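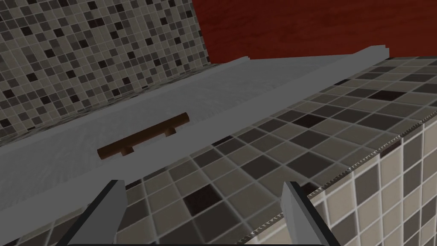 Ticket 119: wrist view tilted in the Staltov sim kit
Opened by: Sabine Ackermann
Product: Staltov two-arm simulator, trial license
Status: open, waiting on me

Hi again! So I'm in week two of the trial and mostly having a great time, but the wrist view is driving me a little nuts. Every time I load the tiled room, the horizon comes up tilted and I end up steering the gripper like I'm lying on a couch with my head sideways. The Ceditz controller is plugged in, firmware is current, and I get the same thing with the keyboard (so I don't think it's the controller, but I've been wrong before).

What I tried first: restarted, reloaded the room, deleted the settings folder and let it rebuild. No change. Then I dropped both fingers to fully open and parked the arm near the floor so I'd have some straight lines to compare against.
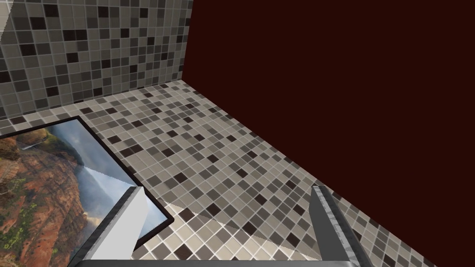 Is the wrist camera supposed to stay level when the arm turns?
It's fixed to the wrist, so it rolls with the last joint, and you'd need to switch on "hold horizon" under View to keep it level.

That was the reply I got from support, and okay, fair, I had missed that setting completely. I switched it on and it helped for maybe a minute. As soon as I rolled the last joint past 93 degrees the view snapped back to tilted and stayed there until I reloaded.

I also want to mention the jagged edges, although they may belong in a separate ticket. Floor shadows get a stair-step look along the border when I'm in close.

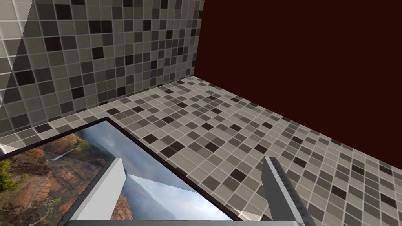 Turning shadow quality up to 4 softened them a bit, but my laptop fan was screaming, so I put it back. I can live with it for grip practice. I couldn't live with it if I was recording demos for a client, and that's what I'd be buying the full Plustness bundle for.

Last thing I tried was the body view, to see whether the tilt was only at the wrist. It's tilted there too! So now I'm suspecting the room file and not the camera setting.

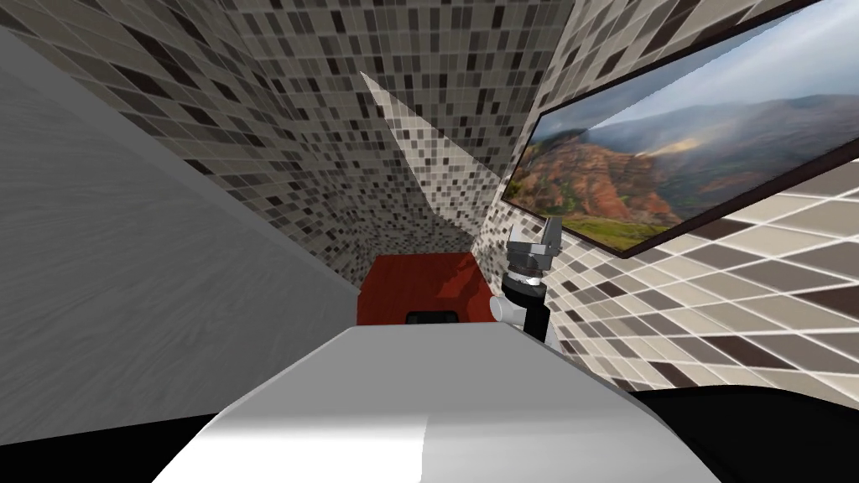 Body view, with the gripper near the framed picture.

I'll load the default room tonight with hold horizon on and send the log either way. If that one comes up level, can you send me a fresh copy of the tiled room? My trial runs out in 13 days and I'd like to get this sorted before I decide.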